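Cumora narrow bed frame and mattress: three months in a small bedroom

Review by Melaniia Stasiv

I bought the Cumora in March for the spare room, which is the smallest room in the apartment and the one every guest ends up in. The old bed was too wide to let the closet open all the way. I paid 408 dollars for the frame and mattress together, delivery included.

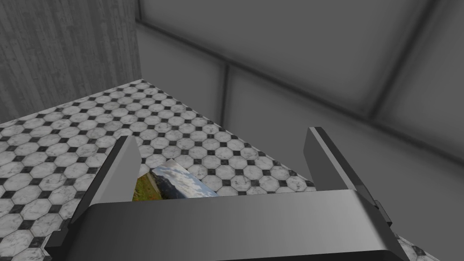
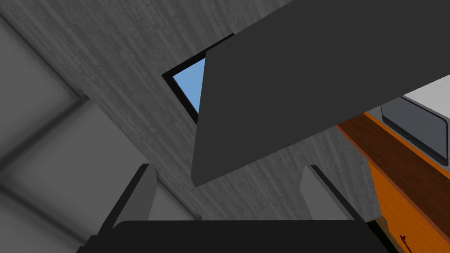
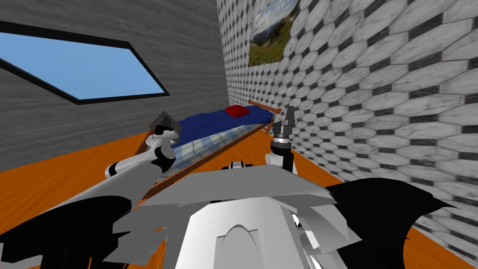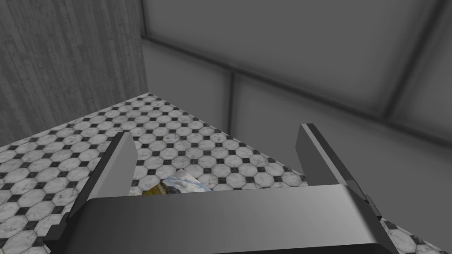 The set arrives in two boxes. The frame box is the heavy one, and the driver left both of them at the street door, so plan on having a second person at home. My neighbor Radymyr Hladun helped me carry them up. The mattress comes rolled and sealed in plastic. Cut the plastic with care, as the cover sits right under it.

Assembly took me an evening. The instructions are drawings only, and the drawing for the center rail shows it upside down. I put it in that way, found that the slats would not sit flat, and took it out again. After that there were no more surprises. All the bolts are the same length, which is a big help, and the hex key in the bag is good enough that I never went to get my own. The headboard is sold separately and I did not buy it.

Once the bolts are tight the frame is quiet. I went over them again after two weeks and a couple on the foot end had worked a little loose. They have held since. There is no creak when you sit on the edge to put shoes on, and that was my main complaint about the Nomside bed we had before this one.

The mattress is firmer than the store page suggests. My aunt Olesia Kuzmenko slept on it for a week and liked it. Lev Yatsenko, who is tall and sleeps on his side, asked for a topper on the second night. I would call it a firm mattress and leave it at that. It had a smell when it was unrolled, like a new shower curtain, and that was gone in 3 days with the window open. The edges are the weak part. If you sit close to the side it gives more than it should, and I can see this getting worse with years of use.

The cover zips off and can be washed at low heat. I have done it once. Getting it back on is a job for two people and some bad language – the zipper stops short of the last corner and you have to fold the foam to get it in.

Clearance under the frame is enough for flat storage boxes but a full-size suitcase will not go under. I measured ours before ordering and still got it wrong, as the side rail hangs lower than the slats. Cumora gives only the height to the slats on its page. Measure to the rail.

I wrote to customer service about the upside-down drawing and about a missing plastic foot cap. The cap came in the mail with no charge. The drawing is still the same on the site.

I also looked at the Skutness, which cost 153 dollars more and comes with drawers. The drawers open on one side only, and in our room that side would have faced the wall. If your layout allows it, the Skutness is probably the better buy for storage. Zakhar Sirko has had one for a year and says the drawer runners need wax every few months.

Good: quiet frame, simple bolts, fits a narrow room, fast reply on parts.

Bad: soft mattress edges, wrong drawing for the center rail, cover is hard to put back on.

I would buy the frame again. For the mattress, try one in a store first if you can, especially if you sleep on your side.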